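Flomthorpe folding cell – pre-run safety checklist, with my comments
Filled in before the cloth folding trials, December 17, 2018

Same sheet as in July, so if you've read that one you can skip the bits marked "no change". I've put my comments under each line because the tick boxes never leave enough room!

1. Emergency stop, bench side
OK. Pressed it with the arm moving slowly, arm stopped, reset fine. No change.

2. Emergency stop, door side
OK, but the button is getting stiff. It needed a proper thump with the heel of my hand. I've put in a request for a new one and I'm happy to run in the meantime with somebody sat at the bench.

3. Floor tape and walkway
Needs doing. The tape has lifted by the filing cabinet again (it's the chair wheels, they catch it every time). Stuck down for now with more tape, which I know isn't a repair.

4. Speed limit set for shared working
OK. Capped at 200 mm per second. Please don't raise it to get through the trials quicker – the Goicoechea method was tuned at this speed and the numbers won't compare if you do.

5. Cable run along the arm
OK. One clip was loose at the elbow, pushed back in. Moved the wrist through its full range and nothing snagged or pulled tight.

6. Gripper fingers
OK with a note. The faces are scuffed and dusty and there's a bit of fraying at the very tip of the left one. I ran a spare cloth over it and it didn't catch, so I'm passing it, but have a look before every block of trials and swap the finger if it gets any worse. A snag would count as a failed grasp and we'd be blaming the method for a bad fingertip.

7. Gripping force
OK. Set to 5 newtons, checked 3 times with the little gauge. No change.

8. Work surface
OK. Blue cloth down, a few light wrinkles and a crease off to one side. I used to iron it, but the Lolov baseline was run on a surface with creases in, so I leave them be and just make sure there's nothing underneath.

9. Test cloth and start position
OK. Orange one today, folded into a squarish pad with the layered edges on the left and the rounder fold at the bottom. Fingers open before the approach. 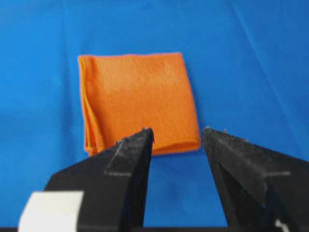 The approach is the bit I'd ask people to watch, as it's where the new method differs most from the old. Admont, our planner, used to come straight down and pinch whatever it met. Now it picks an edge first and slides in low, and out of the first 17 practice goes we only had 3 where it took hold of too many layers. I'm really pleased with that! It does mean the fingertips travel closer to the table than they used to, so keep your hands well out of the way until the arm is parked, even if the cloth has slipped and you're itching to straighten it.

10. Logging
OK. Disk has space, clock is right. Stops and resets now go in the same log as the grasps, so please write down why you stopped it, even if it's only "phone rang".

Result: fit to run. Still open are the stiff button (2) and the floor tape (3).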